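Wrist camera pose drifts when the view is mostly gripper and shiny floor

Posted by Savvas Gkikas in Perception and Tracking

Hi all, I've been banging my head on this since April, so I figured I'd ask before I rewrite the whole front end. I'm running visual odometry on a fisheye camera mounted on a hand-held gripper, and I use the poses to train a policy later on. On most clips it's great! On some of them the trajectory slides off sideways, slowly, even when I'm sure my hand was barely moving. The worst ones are when the tool gets rolled over onto its side.

I'm on Drera for the tracking with the default fisheye model, 3,000 features per image, and Haketti for the plots. Calibration looks fine to me (I redid it 4 times, same answer each time). Here's a view from one of the bad clips:

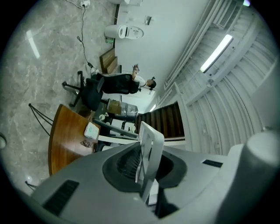
Bad clip, tool rolled over. Gripper housing along the bottom, marble floor on the left.

When I plot the matches, a big pile of them sit on the gripper housing and the edge of that black cup, and more on the bright streak on the floor. The staircase and the ceiling get hardly any. I thought RANSAC was supposed to throw the junk out? Do I need more features, or is it the IMU? Any pointers welcome, I'm more of a controls person than a vision person.

Laine Rozīte

You need a mask, and more features will probably make it worse. The housing moves with the camera, so every point on it votes for "we aren't moving." If those points are the biggest group that agrees with itself, RANSAC keeps them and tosses your staircase. It's doing its job, just with the wrong crowd.

Paint one static mask over the housing, the white bracket and that rounded gray part on the right, plus the black corners outside the lens circle. Grow it by a few pixels. If your fingers move, mask everywhere they can reach, and don't bother segmenting them every time. In Drera the mask has to be loaded before feature extraction. I had mine after it for ages and couldn't work out why nothing changed, argh.

Then bucket your features on a grid so the ceiling ribs and stair railings get their share. Careful with the ribs though, they repeat, so matches can hop over by one. The floor glare is harder. Reflections slide around as you move, and I just lower the weight on anything that only survives 3 views or fewer.

Roll by itself shouldn't hurt, but check that your IMU-to-camera rotation isn't off by a quarter turn. Ask me how I know.

mathur_fan71

just use Mathur, it does all this for you. worked for me first try

Savvas Gkikas

Laine, thank you!! Mask was loaded after extraction here too. Moved it and the sideways slide is gone on the clip I posted. Still a little wobble near the end, so I'm trying the grid next. Haven't looked at Mathur, does it take fisheye?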